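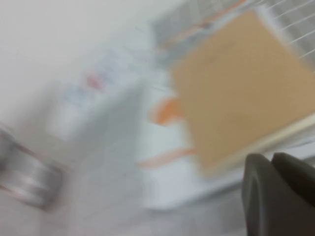 Sowerby Road Parade and Park Closure: Frequently Asked Questions

Updated July 23, 2018

The Fludasville town council voted last week to move this year's Harvest Parade from Sowerby Road to Grasteven Street. The town clerk's office has had a lot of calls about it. The answers to the most common questions are set out on this page, and it will be changed if the council makes any further decision.

Why is the parade being moved?

The water main under Sowerby Road is being replaced between the post office and the railway crossing. The contractor told the council in April that the work would be finished before the parade. It is now running behind, and the road surface will not be put back in time. The council looked at using one side of the road only, but the fire service needs that side kept clear.

Is the parade still on the same day?

Yes. The day and the start time have not changed. Only the route is different.

What is the new route?

The parade will form up in the school car park, turn left on to Grasteven Street and follow it as far as the library. It will then go round the library by Mill Lane and finish at Skunorby Park. The new route is 279 yards shorter than the old one.

How did the council vote?

The motion passed by five votes to two. The two members who voted against wanted to put the decision off until the next meeting, so that shop owners on Sowerby Road could be asked for their views. The minutes are on the council website and a paper copy can be read at the front desk of the town hall.

Will Skunorby Park be open on the day?

The lower field and the bandstand will be open to everyone. The upper field will be closed from noon the day before until the floats have been taken away. The play area stays open, but the gate on the Mill Lane side will be locked, so please use the main gate.

Will there be parking?

There are 44 spaces behind the library and these are being kept for blue badge holders and for people helping with the parade. Everyone else should use the field next to the fire station. Parking there is free. No cars may be left on Grasteven Street after 7 am, and any that are will be towed to the public works yard. The charge for getting a car back is set by the towing firm and the council can't waive it. 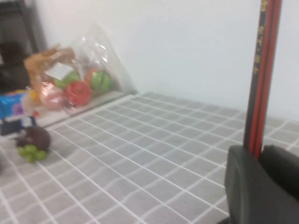

If you live on Grasteven Street and have no driveway, you can collect a permit from the clerk's office to park at the school overnight. Bring something with your address on it. One permit is allowed for each car registered at the address.

I run a stall. Do I need to apply again?

No. Stall permits that have already been issued are still good, but the pitch numbers are not. New pitch numbers will be posted to everyone who holds a permit. If yours has not come a week before the parade, ring the clerk's office. Food stalls will all be in the lower field this year, near the water supply.

Can I have my fee back if I no longer want to take part?

Yes, if you ask in writing by the second Friday in August. After that the fee can't be refunded. Refunds are paid by cheque.

What does the change cost?

The council set aside $2,548 for extra signs, barriers and overtime for the police department. Of that, $886 is for the barriers, which are being hired. The money comes out of the events budget and no other event has been cut to pay for it.

Will buses be affected?

The Number 3 will not stop on Grasteven Street between 8 am and 2 pm. Use the stop outside the bank. The Number 5 is not affected.

What about deliveries and bin collections?

Bins on Grasteven Street will be emptied a day early that week. Put them out the night before and take them in again as soon as they have been emptied. Shops expecting a delivery during the closure should ask for it to come to the rear lane.

Will the parade go back to Sowerby Road next year?

The council has not decided. The motion covered this year only. Several residents spoke in favour of keeping the new route for good, and the matter is expected to come up again when the events calendar is set in the winter.

How can I give my views?

You can speak at any regular council meeting during the public comment period. Speakers have three minutes each and should sign the sheet by the door before the meeting starts. Letters and emails sent to the clerk are copied to all council members.

Who do I contact with other questions?

Dennis Ellwood, Town Clerk, at the town hall, Monday to Friday, 9 am to 4.30 pm. The office closes for lunch between 12.30 and 1.15.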